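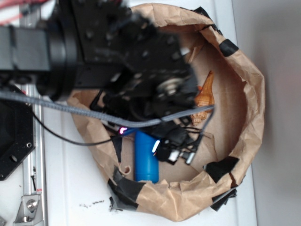
Packing helpers wanted for our gift bag table (paid, short contract)

Ilgate is a small shop for shells, stationery and little presents. In spring we send many mixed bags to our customers, and we are looking for two persons who will help us to fill them. Each order goes in a brown paper bag with a flat bottom, and the packer puts inside the items from the order sheet. An order can have one seashell, or a shell together with something in a tube, or other small goods from our shelves.

What you will do

You take the order sheet, open the bag on the white table and fold the rim to the outside, so it stays open while you work. We use black tape for holding the rim. The shells you must handle with patience. The spiral ones have a thin point, and we ask that the point is looking up when the shell stands by the wall of the bag. Before the bag is closed, please look at the bottom and take out any scrap of paper. After this you write your initials on the sheet and bring the bag to Silvana Honorato at the shipping desk.

Last season we sent 2,809 bags, so the work is repeating and you should be comfortable with this.

Who we look for

Experience is not necessary. You should have calm hands and be able to read an order sheet in English. You can sit or stand, as you prefer. Students are welcome, also people who return to work after a long pause.

Conditions

The contract is for 72 hours in total, divided in shifts of four hours. The packing room is on the ground floor of the Clukach building and has heating. Coffee and tea are free. For bicycles there is a place in the yard, but for cars unfortunately not.

How to apply

Send a short letter to Evelien Bakker, or leave it at the counter of the shop, until 28th February. Please write which hours are possible for you and from when you can start. A photograph is not needed. We invite everybody suitable for a paid trial of 60 minutes, where Ademir Brandão will show you the table and the sheets.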